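Subject: Re: [soil-water] Home testing of well water, what people are using
From: Faisal Gilani

Thanks for the replies so far. I have pulled the main points together so that new members don't have to dig through the archive.

On 2 July, no, sorry, earlier in July, a member wrote:

> We moved into a house on a private well and the pump
> man says the water is "fine". It leaves a brown ring in
> the bath and the kettle furs up in a fortnight. Should I
> buy the Zollby strips or send a bottle away? I don't want
> to spend 100 pounds to be told it is hard.

The strips will tell you it is hard, and you know that already. The brown ring is most likely iron, perhaps with some manganese. For those I would send a bottle away. Wiltell and Manolakis both take samples from private houses. Wiltell sent my results in 11 days.

Before you post anything:

1. Ask the lab for its own bottles. Jam jars will not do, however well washed.

2. Where the lab wants a measured amount of acid added for metals, have them do it on arrival if they offer. At home you would need a proper pipette.

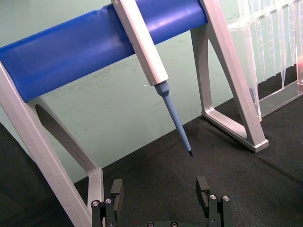

3. Run the kitchen tap for five minutes. Take off any filter or aerator first.

4. Fill to the line, cap it, write the time on the label and keep it in the fridge until the courier comes.

5. The bacteria sample goes in a separate bottle. Don't rinse that one out, as it has a powder in it that must stay there.

On cost, the basic metals and hardness set at Manolakis was 30 pounds when I last paid. Bacteria is extra. If you are on a shallow well with stock grazing nearby, pay the extra.

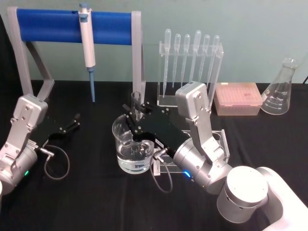
I would also test again after heavy rain. My nitrate was low all summer and then doubled in the wet months, and a single dry-weather sample would have missed it. Keep the sheets in a folder with the dates on, and note the water level if you have a way of dipping the well.

Someone asked about the Wonero filter. I fitted one under the sink. It took the iron down and the tea tastes better, but the cartridge blocked well before the 2000 litres on the box. A plain sediment filter ahead of it has helped. It does nothing for hardness, so the kettle still needs descaling.

If anyone has used a different lab, please post the price and how long it took.

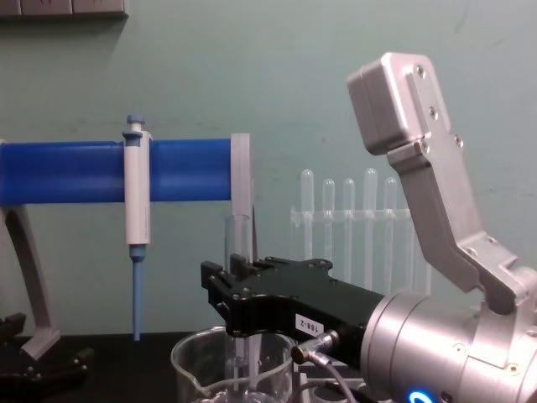 WELLS AND BOREHOLES: OTHER OPEN THREADS

Pressure tank short cycling (still no answer on the switch)
Sealing a cracked well cover
Frost and shallow pipe runs

Please reply under the right subject line and trim the quoted text.

Faisal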